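Plevura handling rules, progress report, 9/28/20
To: Mondberg program office
From: Sanville site

Short one this time, behind on everything else.

Where we are. Draft 3 of the operator rules is done and in use at Sanville. Draft 2 is dead, please delete your copies. Main changes: the grip check moved to the front, the section on cables got its own page, and the stop rule is down to one sentence (either operator or observer calls stop, hands go still, tools stay on the board).

Recordings. 345 sessions logged under the new rules, 307 passed review on the first look. The rest failed mostly on marker plates turned away or covered at the start. A few on paperwork only, start time missing etc. Those can be fixed without redoing, working thru them now.

Rules that are holding up:
Both hand grippers in view before start.
Marker plates seated and clean, checked every session, not once a day.
Cable runs down along the forearm, never across the board.
One object set per session. No swaps halfway.

Rules that are not:
The 20 minute break. People skip it when a run is going well. We want it built into the session timer so it isnt up to the operator.
Floor cables. Wording says "secured" and two reviewers read that two different ways. Needs a proper definition, maybe a taped route.

Baldursdóttir comments came back, 108 of them, a lot of duplicates. Most are wording. The serious ones are on left/right gripper labeling and on who signs off when a plate is replaced mid-shift. Our answer for now is the shift lead signs and the calibration gets rerun before anything else is recorded. Want your OK on that before it goes in draft 4.

Budget. Spent to plan exept for replacement plates, roughly $900 over. Can cover it from travel, no travel happening anyway. Need a yes in writing.

Next: draft 4 out to all sites, then the outside review in November. Checklist card to be cut to one side, current one runs to two and the back doesnt get read.

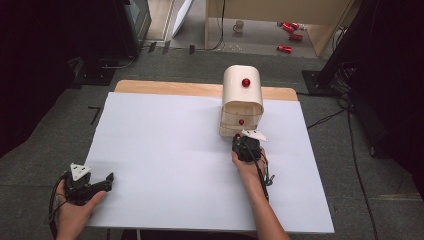 Two-gripper task at the white board, arched cover with red balls, right gripper at the base of the cover.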